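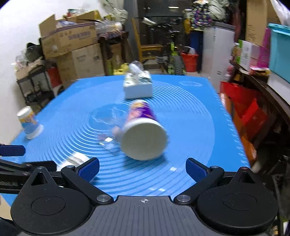 Slide 1: the blue table, with paper cups and tissues on it.

Speaker notes – "Does a clear table stay clear?"
November 2020

Opening. Don't thank everyone for too long. Go straight in.

I was asked to come and talk about how to keep a small table tidy, and I have a problem with the title I was given, which was "The Five-Minute Table." I don't believe in it. I have tried it. I have read the Netimik booklet on it twice, and the second time I had a pencil. My question tonight is a smaller one. When we clear a table, what are we doing, and does any of it last until the next morning?

Pause here. Ask who cleared a table today. Ask who thinks it is still clear.

Look at what is on the slide. One big paper cup on its side, a smaller one upside down, a box of tissues at the back, a bit of crumpled clear plastic. None of it is heavy and none of it is worth much. You could pick up every piece with one hand. If I asked you how long that takes you would say no time at all, and yet we all have a table like this at home and it has looked that way since July.

(Speak slowly on the next part. It got muddled at the rehearsal.)

The booklet says to sort into keep, move and throw. Fine. Which one is a paper cup? People in this room will say throw. Kátia Caldeira ran the sorting evenings at Coutinho, and she told me the cups were where every group got stuck. Half of them wanted the cups for paintbrushes, or seeds, or screws. Somebody always had a plan for the cups. I asked her how many of those plans she ever saw carried out and she laughed at me.

So I am not convinced that sorting is the hard part. Sorting is pleasant. You get to hold things and have opinions. The hard part is that "keep" needs a place, and the place is usually the table.

Next, the tissue box. I want to spend a minute on it. Every guide I have read treats a tissue box as clutter, and I think they are wrong. A tissue box gets used where it stands. Put it in a cupboard and you will have it out again by supper. If a method tells me to hide something I reach for 9 times a day, I want to see the evidence, and there isn't any. There is a photograph of a nice cupboard.

Crumpled plastic: no defense. Throw it out. Move on.

Numbers section. Keep this short, people glaze over.

Zasaretti sells a tabletop organizer for 60 dollars. The box says it saves you "hours." I wrote and asked how many hours and over what period, and I got a coupon. Bevan Tawhiri was kinder about it than I was. He bought one, used it through the summer and kept a log for me, a proper one, with roughly 600 entries. What he found was that the organizer filled up in the first week and then the table filled up around it. He still likes it. He says it looks good.

I don't want to be unfair. One household is one household, and Bevan owns a lot of pens. But when somebody claims a result, ask what was on the table before, and what was on it a month later. You will nearly always be shown the first hour. 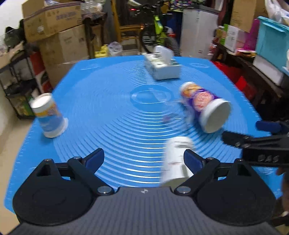

Now the surface itself, because I think it gets left out of these talks. A bare stretch of table is an invitation. You set down a container because there is room for it, and if it is round it goes over on its side and takes up twice the space. Anything shaped like a can or a cup does this. I would try a tray with a lip before I tried any method, and I would try it for a fortnight before I told anyone it worked.

Ridges and raised patterns in a tabletop – I used to think they would help things stay put. I have no proof either way. If someone asks, say so.

Expect a question on Pukitz. They mailed 2000 households a "clear surface pledge" and reported that people who signed it felt calmer. Felt calmer when? Who answered, and who dropped the letter on the table with the others? I couldn't find out. I would love to be wrong about this one, so if anybody in the room signed it, please come and find me.

What I do at home, if asked (they will ask):
I clear it at night. It takes longer than five minutes.
Tissues stay.
Cups go the same day, whatever plan I had for them.
Round things stand in a tray or they don't stay out.
By the next afternoon it has gone again, mostly my doing.

Leave ten minutes for questions. Handouts are on the chair by the door, and please take one only if you will read it.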